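Home Archive About Contact

Counting grasps
2022-10-02

We are up to 3,945 recorded grasps on the Grallov project, which is a bit behind where I wanted us to be by now. Each one is a single attempt at taking a wooden block out of the metal bin, saved with the camera view, the gripper position and whether the block came up or not. I keep the failed ones. Lucienne Baudry argued for that early on and she was right, as the first model we trained on successes alone was far too sure of itself.

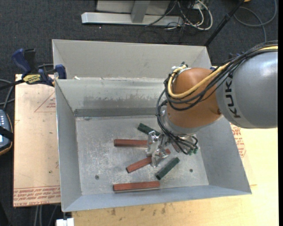

The slow part is still resetting. After each run someone has to put the blocks back at odd angles, and people are bad at random. Leandro Escobar went through one batch of 145 and found the same corner left bare in most of them. He now prints a list of positions before we start, and we follow it even when it looks silly.

We also lost 45 attempts last week to a wrong time stamp - my fault, and I have redone them. Next job is blocks lying close against the walls, where the fingers have little room. I would like that set finished by November.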